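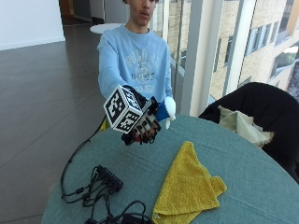
Folding a towel is the chore I always come back to when people ask me whether robots are ready to help around the house. It sounds like the easiest thing in the world. My six-year-old niece can do it (badly, but she can do it), and yet it has kept very clever people busy for years. Take a yellow terry towel like the one on that teal tablecloth, bunched up into a sort of lopsided triangle. You and I see a towel and our hands already know what to do. A machine has to find a corner first, and half the time the corner is tucked under something, or there are two edges lying so close together that they look like one. Then it has to pinch one layer of cloth and leave the other one alone. And terry is thick and loopy and soft, so it slumps in a new way every single time you let go of it.

I love this stuff. I've been reading about it every evening for months now, and since I'm home all day like everybody else, my notes have gotten completely out of hand. So this is a long one. Get a coffee.

Where I'm coming from, for new readers: I spent nine years on the packing floor at Plastcombe, the plant outside Nedport that makes combs, soap dishes, toothbrush cups and so on. We had robots there before I even started. Big orange arm, fenced in, lifting full cartons onto pallets. It was wonderful at that. It put down a carton in the same spot all day and all night and never once complained about its back. On a good shift we sent out 3,483 cartons and the arm touched every one of them.

But the cartons got filled by people. By me, for a good long while! Combs came down the chute in a heap, and we grabbed a handful, squared them up against the table, and slid them in. Management looked into a machine for that more than once. There was a trial with an arm that had a suction cup on it, and it did fine with the soap dishes because they have a nice flat bottom. With the combs it was hopeless. They hook into each other. Pick up one and you've got four, all hanging off at angles, and the arm would sail over to the carton with this little bunch of grapes and drop it on the rim. In an hour it packed 317 combs properly. Sihan Li, who worked the spot next to mine, could do that before her first sip of tea.

I bring up the combs because I think the kitchen and the laundry room are full of combs. Things that tangle, things that bend, things that lie on top of other things. A factory can fix a lot of this by changing the factory. You build a tray so the part always sits the same way up. You can't do that with a house, or you could, but you wouldn't want to live in it.

So how do you teach a machine to cope with a mess? For a long time the answer was that you wrote it all down. If the edge is here, move there. What gets me excited now is how much work is going into learning from people's hands. You put something on a person's hand that keeps track of where it goes and how the fingers bend, and you let them pick things up the way they normally would. The markers you see on some of these rigs, the black and white squares that look like a tiny crossword puzzle, are a lovely simple trick. A camera can spot the pattern and work out where the square is and which way it's tilted. Put several of them on a cube and chances are at least one side faces the camera whichever way the wrist turns. I tried it at home with a printed square taped to a tea box and my old laptop, and I got it tracking on the second evening. I actually yelled. The cat left the room.

The funny part is that once you start thinking about hands you can't stop. I watched my own while putting away the dishes last night. I pick up a spray bottle with my whole palm, but I pick up the cap with two fingertips, and in between I do a kind of roll that I have no name for. I shift my grip in mid-air without looking. When a cup starts to slip I squeeze before I know it's slipping. How would I ever write that down? I couldn't even tell my niece. I'd just say "like this" and show her, and I guess showing is the whole idea.

Okay, chores. I made myself a list and tried to be fair.

Vacuuming: yes, with an asterisk. Ours has been going since May and I'm very fond of it. It gets stuck under the radiator and it eats shoelaces, but the floor is cleaner than it was when I was in charge.

Mowing the lawn: yes, if your lawn is flat and you don't mind laying a wire around it. My uncle has one up in Sastanby and he waves at it from the porch.

Washing dishes: we've had a machine for that for ages and we forget it's a robot cousin. Loading it is another story. Wet plates, glasses inside glasses, a fork stuck to a pan with cheese. I'd say no, and not soon.

Laundry: same thing. The washing is done by machine, the drying is done by machine, and then there's a warm pile on the bed that only a person can deal with. I timed myself on the bath towels and I take around 40 seconds for a pair if I'm not watching TV. The research videos I've found are often sped up, so do check the corner of the screen for the little "10x" before you get too impressed. I've been fooled!

Wiping a table: almost. An arm can move a cloth back and forth just fine. Knowing that the sticky patch is still sticky, and that the thing next to it is somebody's homework and has to be lifted first, is where it falls down.

Tidying up toys: this is the one I'd pay for. Every toy is a different shape, half of them are soft, and they're all in the wrong place. I think a slow machine would be fine here. Let it take all night. If it managed one block a minute I'd still come down to a clean rug.

That last point is something I wish came up more often. On the packing floor, speed was everything, because the chute didn't wait. At home most chores do wait. A folding machine that needs ten minutes for a towel would be useless to a hotel, but I'm asleep for seven hours and my towels are in no hurry. What I do need is for it to be gentle and to stop when it's confused. I'd take a machine that leaves three towels in the basket and asks for help over one that feeds my good sweater into the drawer slide.

My guess, and it's only the guess of a guy who packed combs, is that we'll see good machines in shops and warehouses first, picking odd-shaped things out of bins, and the home will come a good while later. I'd be thrilled to be wrong. If you work on any of this, please write to me, I have so many questions, mostly about corners.

Next time I want to write about the Šťastný bread slicer my grandmother had bolted to her counter, which had no electronics in it at all and which I still think of as the best kitchen robot I ever met. I've found the manual. It's 984 grams of paper, I weighed it.

Posted April 13, 2020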